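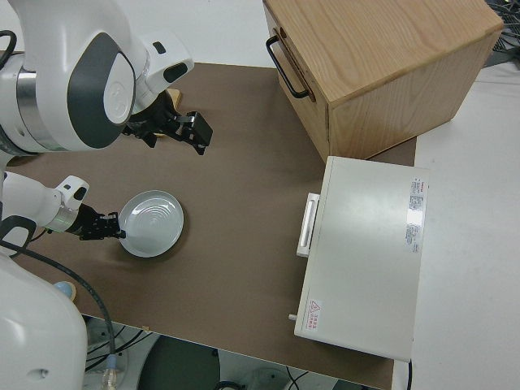 Two arms at the practice table in the Kodness canteen kitchen. The gripper of the lower one is at the rim of a plate.

The plate comes first

What the people in a canteen kitchen in Tarkach think about the arms they are teaching

Nov 5, 2021
6 min read

At half past two the last trays come back through the hatch, and the kitchen of Kodness in Tarkach becomes loud in a different way. Until then it was voices and pans. Now it is plates. They are taken from the trays, scraped, put in racks, pushed into the machine, taken out again, dried where the machine did not dry them, and carried to the shelf. Kodness cooks 500 lunches a day for the offices and workshops in the industrial park, and every lunch has at least one plate.

The people who do this work are on their feet for the whole shift. One of them, a woman who has been in this kitchen longer than the present dishwasher, showed me how she takes four plates in one hand. She cannot explain how she does it. "The hand knows," she said, and she put them down and took them again so that I could look. I tried with two and it was not elegant.

Behind the dry store, in the room where the bread deliveries used to stand, there is now a table with a brown top, and beside it two white robot arms with black grippers. On the table are things from ordinary life: a plate, a small wooden cabinet with a black handle, a white appliance with a handle of its own. The arms have to learn to take hold of them. It began in spring, and when I visited in October they were still mostly occupied with the plate.

I had expected that the difficult thing would be something complicated. But a plate is flat, it lies close to the table, and there is very little to hold. A person slides a finger under the rim and does not think about it. A gripper has to come in low from the side, at the right height, and close without pushing the plate away. If it comes too low it touches the table, and if it comes too high it closes on air.

The arms were paid for by Kodness together with Kaufmann, the company that rents out kitchen equipment in the region and would like one day to rent out this too. The software is made in Nender, one hour away by train, and the engineers come over every second week. Between their visits it is the kitchen staff who work with the arms. This was not the first plan. In the first plan the engineers would show the arms what to do, and the kitchen would receive a finished product. Then somebody noticed that the engineers did not hold plates very well.

So now there is a list on the door of the dry store, and whoever wants can put down their name for two hours at the practice table instead of two hours at the sink. The person moves the arms by hand controls, again and again, and the movements are recorded. It is paid the same as washing. At first only the youngest ones wrote themselves on the list. Later the older colleagues came also, and the reason most of them gave me was simple: at the table there is a chair.

"My back voted for it," said one of the dishwashers, a man near sixty. He is good at it. The engineers ask for his recordings by preference, he told me, and he was a little proud of this, and after a while he said the other thing, which I heard in one form or another from almost everyone. "I am teaching it my job. I am not stupid. I know what I do."

The management says that no position will be removed. I asked to see this in writing and was shown a page from the agreement with the staff. It says that nobody loses their employment because of the arms before the end of next year. After that date the page says nothing. The kitchen manager did not try to make it sound better than it is. She has had open positions at the sink for a long time, she said, people start and leave again after three weeks, and she does not see a line of applicants waiting to be disappointed. On the other hand she can't promise what an owner will decide in two years.

Some things have changed already, although not one plate in the canteen has been cleared by a machine. The shift plan is made differently, with a gap for the practice table. The cooks complain that on busy days the gap is felt at the sink, and they are right, I saw it: racks waiting on the floor, and a cook with rolled sleeves doing what is not his work. There was also a discussion about the plates themselves. The people from Nender would have preferred a model with a thicker rim. The kitchen refused. The thick ones are heavier, and it is the staff who carry them.

I find this discussion interesting, because it was the first time that the dishwashers were asked about the plates. The old ones were bought many years ago from a catalog by someone in an office. This time a sample was passed from hand to hand at the sink, and the answer was no, and the answer was accepted.

What comes after the plate is the door. An arm that can only take a plate from the table is of small use if a person must open everything for it. That is the purpose of the cabinet and the appliance: different handles, different directions to pull. The woman with the four plates has tried the cabinet already. She said it is like opening a cupboard while wearing ski gloves and looking from the next room. She will put her name on the list again, but not on the days when fish is served, because fish plates she does not trust to other people.

I asked her if she would trust them to the arms. She was already at the sink and did not hear, or did not want to.

Comments

Reader in Tarkach: I eat there every day and had no idea this was going on behind the wall. Please do not change the plates, they are fine.

Former kitchen hand: Same pay for sitting on a chair sounds good until the recordings are finished. Who owns them? The article does not say. I would like to know if the man with the good recordings gets something for it later.

Nightshift: We have a machine from Kaufmann at our place, only a normal dishwasher, and when it breaks we wait a week. With arms I suppose we would wait two.

Reader in Nender: Good article, but I think the part about engineers who can't hold plates is a bit unfair. Some of us worked in kitchens as students.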